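Zevley Four-Slot Drawer Divider
Item 2464
Sold by Irnano Home, Wendetton

Every kitchen has a drawer that opens three inches and then reconsiders. The Zevley is a set of 4 beech slats on spring ends, and it wedges into that drawer without screws, glue or a weekend. Squeeze, drop in, let go. If it pings across the room, you had it sideways.

It was designed for the sort of thing people keep on principle: bags, lids, twist ties, the instructions for a blender that died in May.

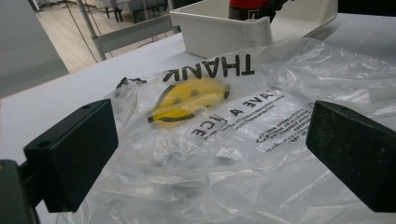
A crumpled clear bag, spread out on a white table.

Slats adjust to most standard drawers. Very old drawers, and drawers built by a relative, should be measured first at the front and again at the back. The two numbers will differ. Use the smaller one.

Tall tins won't fit upright in a shallow drawer and we can't help with that. Loose lids go in on edge, in the front slot, where you can flip through them like records. 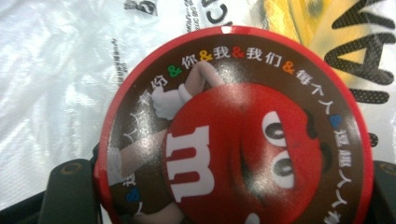 Tuhumury

Care: wipe with a damp cloth. Keep out of the dishwasher, which will turn it into 4 bananas.

In the box: 4 slats, 5 felt pads (one will get lost), fitting sheet.
Warranty: 3 years, drawer not included.
Page updated March 23, 2022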